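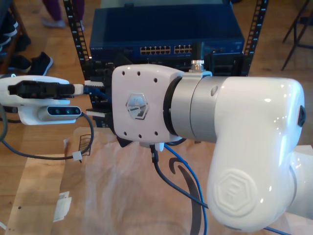 We use cookies to keep you signed in and to remember your notebook settings. Accept | Manage

Nernunstead bench notes
Saturday, started 9:20 am

Bench clear and cable tidy, second go. Haris Berisha in until lunch, me after that.

Wiped the top down with the Cleneck spray, two passes. The tape residue near the back corner is still there, so it needs the plastic scraper and a bit of patience. Don't use the metal one, the top marks easily.

Went through the cable drawer. Kept 17, binned 5 with split jackets. Haris wants the short greys sorted by length in the Kadrić trays. I'd go by connector, as that's what we're looking for when we open the drawer. Left it his way for now.

Slack is still the main nuisance. The loops want to be big enough that nothing pulls, but small enough that they don't drag on the work surface. Haris says up to 20 cm of spare is plenty. Clips go on the straight parts and stay off the bends. Dark cables are hard to tell apart once they run side by side, so coloured tags at both ends, please, and write the colour on the sheet by the door.

Blue run: check the flat part where it turns. I don't like tight folds and would sooner give it a wider bend and a strip of Feltine tape to rest on. Not changed yet.

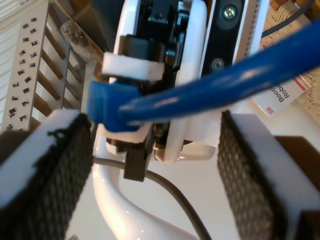
Blue run with the sharp bend, thin dark grey one lower down. Loose threads on the left mesh pad.

Threads: trim with the small scissors, no pulling, the weave will run. If the edge keeps fraying, try a dab of fabric glue on an offcut first and leave it overnight.

To do
- scraper on the back corner
- more Feltine tape, the roll is nearly finished
- tags for the greys
- ask Haris where the small scissors went
- drawer labels, once we agree on the order

Stopped at 3:45 pm. Lights off, drawer locked, key on the hook.

Recent entries
Cable drawer, first go
Kadrić trays: sizes and what fits
Tape residue on the white top
February stock list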